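The Radar Gun Doesn't Throw to First

By Evdokia Politis
Jan 20, 2023

The number came first, as it always does now. Before anyone had said a word about how Myrto Sotiropoulos holds a runner, sets up a hitter or fields a bunt, there was a clip of her fastball with a speed stamped across it, and 1,000 people had shared it by supper.

She is a sophomore right-hander at Radska College, a school that plays softball on a field where the outfield slopes toward a creek. In November she went to the Harkau Showcase, a fall event that charges by the player and promises exposure. She threw 8 pitches for the radar gun. One of them was very fast. The other seven went unposted.

I like Sotiropoulos. I've watched her twice and would watch her again. What I don't trust is the machinery that grabbed hold of her that afternoon.

"She was a good pitcher the day before," says Kyriaki Kourkoulas, the Radska head coach. "Same arm. Same change-up that she tips with her elbow."

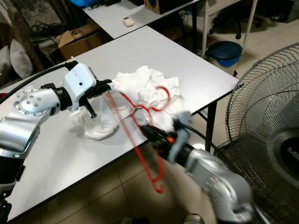 The change-up is worth a minute. Hitters in the Gagnon Conference had figured it out by the middle of last season, and the box scores show it. Sotiropoulos got through lineups once with ease, labored the second time and rarely saw a third. Kourkoulas spent most of the fall on that one problem. It doesn't make for much of a clip.

The showcase people see it differently. Charalambos Sfakianakis has run the Harkau event for five years, and he talks about velocity the way a realtor talks about square footage. "Coaches can teach the rest," he told me. "You can't teach fast."

Maybe. I asked him how many of his top arms from the first year were still pitching in college. He said he'd have to look. I asked again a week later and he was still looking.

There is money in this, though less than you'd guess from the banners. A 50-dollar add-on buys a player an edited video and a profile on Torico, the ranking site that Harkau uses. Torico moved Sotiropoulos up its conference list on the strength of that one session. She hadn't faced a batter. Evanthia Zervas of Gagnon State, who led the league in complete games last spring, dropped a spot to make room.

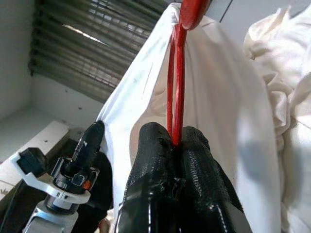 Red hanger, close up.

Zervas doesn't throw especially hard. She works the bottom of the zone, walks almost no one and gets a heap of ground balls to short. When I asked about the ranking she shrugged. "I didn't go to the thing," she said, "so I guess I didn't get better."

The two are on track to meet in the conference opener, and Torico is already billing it as power against finesse. Kourkoulas hasn't decided whether Sotiropoulos will even start. She wants to see the elbow first – a full bullpen session, change-ups mixed in, with her own hitters standing in and calling out what's coming. If they're still guessing right, somebody else gets the ball.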